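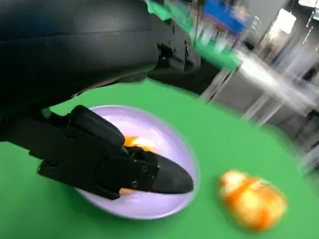 By six in the morning the paddock at Kennedy already smells of two-stroke oil and toast. Awnings are going up, somebody is hunting for a tire gauge, and Laurinda Morais is flat on her back under a kart, tightening a rear axle bearing by feel. She has been racing for four seasons and building her own engines for two of them, and she will tell you cheerfully that the second hobby has cost her more sleep than the first.

"You never finish an engine," she says, sliding out. "You just run out of time before practice."

Morais races in the Josto Cup, a club series that has become one of the most enjoyable things you can watch on small wheels. The rules fit on a single sheet. Everyone runs the same air-cooled 125, everyone runs the same hard tire, and the minimum weight with driver is generous enough that grown adults can compete without living on lettuce. What's left is driving, setup and a great deal of argument about carburetor jets!

The series started with 10 karts on a February morning so cold that two of them refused to fire. Last season the organizers took 239 race entries across the calendar, and at Kennedy they have had to split the field into heats.
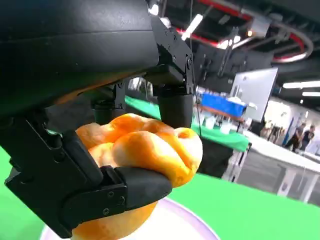
Kennedy suits these karts beautifully. The lap starts with a fast right-hander the regulars call Futier, taken nearly flat if you trust the front end, and then drops into a tight left where all that trust gets tested. The rear has to lift its inside wheel there or the kart simply bogs down. Tímea Hajdu, who coaches half the grid, teaches the whole corner through the hands. Drivers who strangle the wheel lose the feel of it, she says, and she wants them to hold it the way you would hold a small bird, firm enough to keep it and loose enough not to hurt it. Then she sends them out again to get it wrong at a higher speed.

Hajdu came to coaching after a long spell in gearbox karts, and she still walks the track before every meeting. She carries a piece of chalk and marks the curb where she wants her drivers to turn in, and by lunchtime everyone else is using her marks too. She doesn't mind. A quick grid makes better racing, and better racing is why she gets up at four.

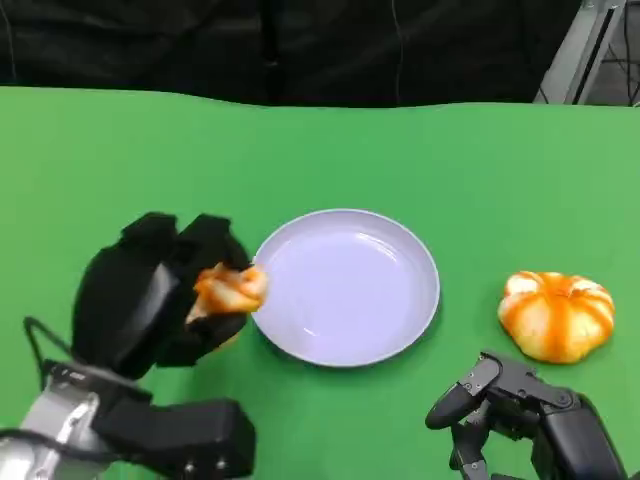 The heats are short and wonderfully rude. On the afternoon I visited, Morais started seventh in hers after a poor qualifying run on old tires, and she was third by the time they came back around to Futier. She got there by going around the outside of two karts at once – a move I would have called impossible from where I was standing at the fence. The leader, a teenager in a bright yellow Brillow chassis, defended for all he was worth. They touched once, gently, and she finished second by half a kart length.

Back under the awning she was grinning too hard to get her helmet off properly. The plug came out a nice biscuit brown, the chain was a touch slack, and there was a final to get ready for.
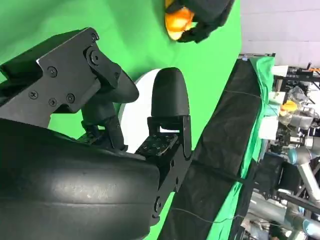 She went down one tooth on the rear sprocket for it, chasing a little more speed at the end of the straight. Hajdu thought that was a mistake and said so. The chassis can run up to 60 laps between proper strip-downs, and Morais's was close to that, so the rear bumper bolts got a check as well, and the seat stays, and then the brake pads one last time. It was twenty to four when the loudspeaker called the final, and she was still wiping her hands as she pushed the kart toward the grid.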